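Preparing a Phone and Small Items for Storage or Resale

Posted Apr 21, 2018

Scope

These steps cover a phone and the small items kept with it: adapters, card trays, covers, short cables. They apply to a phone going into a drawer for a few months and to one being sold. Erasing data is covered on a separate page.

What you need

A clear table, wiped down
Two microfiber cloths, one for glass and one for everything else
Isopropyl alcohol wipes
A soft dry brush
Small zip bags and a marker
A padded box (we use the Multby 200, any box with a lid and a foam liner will do)

Step 1. Clear the table

Remove everything that is not part of the job. Crumbs and grit scratch glass, so wipe with a damp cloth and let the surface dry. A bare wooden top is fine. Do not work over carpet -- card trays and screws vanish into it.

Step 2. Check the charge

Bring the battery to 60 percent. A phone stored full ages faster, and one stored empty may not start again. Leave the power on for now; you need the screen for the next step.

Step 3. Note the model

Wake the phone and read the model name from the screen or the settings page. Write it on the bag label before you do anything else. Hold the phone upright by its edges while reading so that the glass stays off the table. 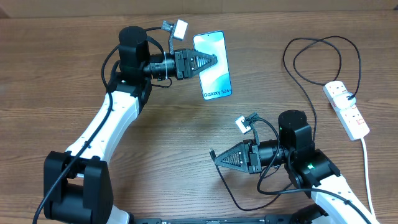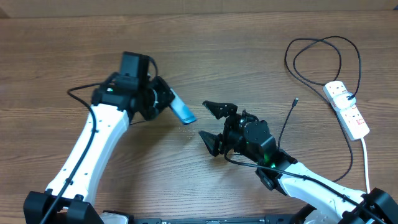

Step 4. Handle small pieces one at a time

Pick up each item, check it for cracks, brush out any openings and put it straight into its own bag. Do not line up several and bag them at the end. Keep metal parts away from the phone glass.

Step 5. Clean the phone

Power it off. Wipe the screen from top to bottom with the glass cloth, then go over the sides and back with an alcohol wipe. Squeeze out a wipe that drips. Brush the charging port with the phone held port-down. Wait 30 minutes before closing it in a box.

Step 6. Pack

Phone first, screen up, with a folded cloth over it. Bags go in the side pocket or under the foam. Nothing hard should touch the screen when the lid is shut. Shake the box lightly. If anything moves, add another cloth.

Step 7. Label and store

Put the model, the month and the contents on the lid. Keep the box at room temperature, out of the sun. Attics and cars are too hot. For long storage, check the charge every few months and bring it back to the level in Step 2.

Notes

Poduval sleeves fit most large phones but leave lint. Brush the phone again after taking it out.

Femus bags have a white strip for writing -- use a permanent marker, gel ink rubs off.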